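Leaving candy in the break room - yes or no?
2024-10-09, posted by Cempaka Manurung

So I started at Raleck in January and one of my unofficial jobs is keeping the snack baskets filled. I love it! But we go through 500 pieces in no time (16 people, you do the math) and now there's a fight over whether candy should be out all day or only after lunch. What do you all do at your work?

HakimT
Out all day. We're grown-ups. If I want something sweet at 9 am that's between me and my dentist.

Anel Hendricks
Hard disagree, Hakim. When it's out I eat it without even noticing. Our office at Leleo moved the sweets to a cupboard and I stopped getting that awful 3 pm crash. Out of sight works for me.

HakimT
Then walk past it?? Why does my chocolate have to live in a cupboard?

ngozi_a
Middle ground - small baskets. We used to have one giant bowl and people would dig through it for the good ones (gross). Now it's a few little baskets, one kind in each, and everything lasts longer. Cheap plastic ones are fine, just get them with handles so you can carry two at once.

Cempaka Manurung
Ooh, I like that. Mine are small already but I keep mixing everything together.

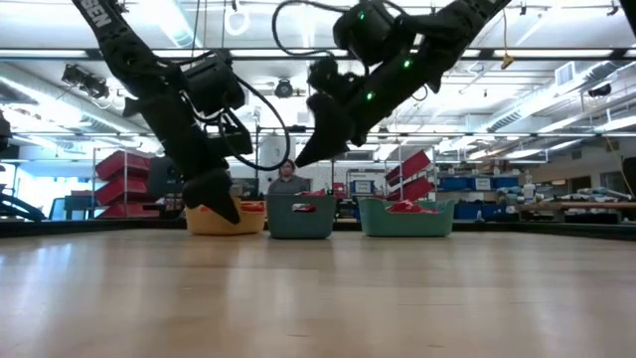
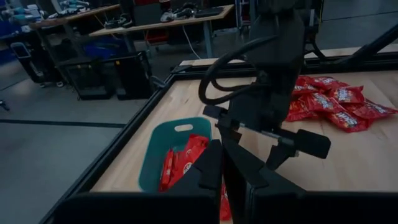 Re: Who pays for it?

Afiq S.
Bigger question for me is the money. Is the company covering this or are you, Cempaka? I did the snack run at my old place for 2 years and never got paid back for half of it. Keep your receipts!

Cempaka Manurung
Company card, thank goodness. I'd be broke otherwise.

Anel Hendricks
Ask if they'd cover fruit too. Ours said yes right away and the clementines go faster than the candy ever did.

HakimT
Nobody at my job has ever picked a clementine over a peanut butter cup, but sure - put both out and see.

ngozi_a
Both is fine. Just don't let the bananas sit over the weekend.

Contact the moderators | Copyright Mimton Boards | Back to top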